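Clinine handover method

The Clinine handover method is a way of teaching a pair of robot arms to pass small objects from one gripper to the other. It was first set out in a project report dated Jun 30, 2022, and grew out of earlier work on single-arm picking at the Sternen workshop. The name comes from the control program on which it was first run.

Background

Earlier two-arm programs usually fixed the meeting point in advance. Both grippers drove to the same spot, and the receiving gripper closed after a set delay. A small error in the first grasp carried over into the second, and thin or short objects were often dropped or pushed out of line.

Method

The Clinine method leaves the meeting point open. An operator guides both arms through a set of sample handovers, and a learned policy is trained on the joint positions and camera views from those runs. The published version used 41 sample runs per object. The policy gives new targets for both arms at each step, so the receiving gripper can follow the object if it shifts. The giving gripper opens only after motor current in the other one has risen for four steps in a row — a rule written by hand and kept outside the learned part.

Test setup

Trials take place in a walled work area with the two arms mounted along the near edge, facing the middle of the floor. Cloth and other items are left in the area during trials, as the policy is meant to work on a floor that has not been cleared.
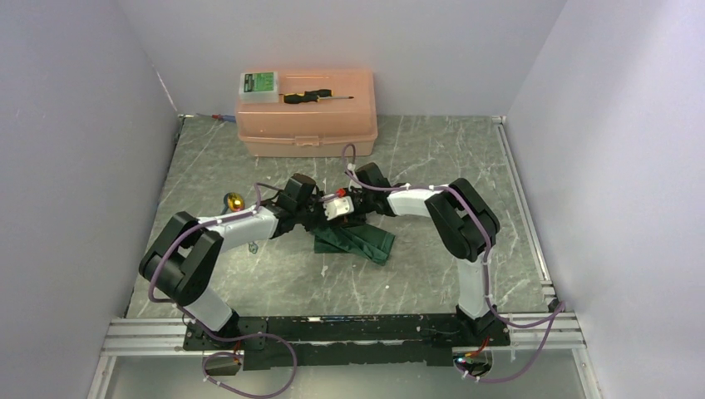
Szu-yu Hsieh has argued that the hand-written release rule does most of the work, and that the learned policy should be tested without it. A later version, called Casside, made the rule optional in August of the same year. With the rule off, seven of eight objects in the test set were dropped more often.

See also: Casside; Sternen workshop; two-arm manipulation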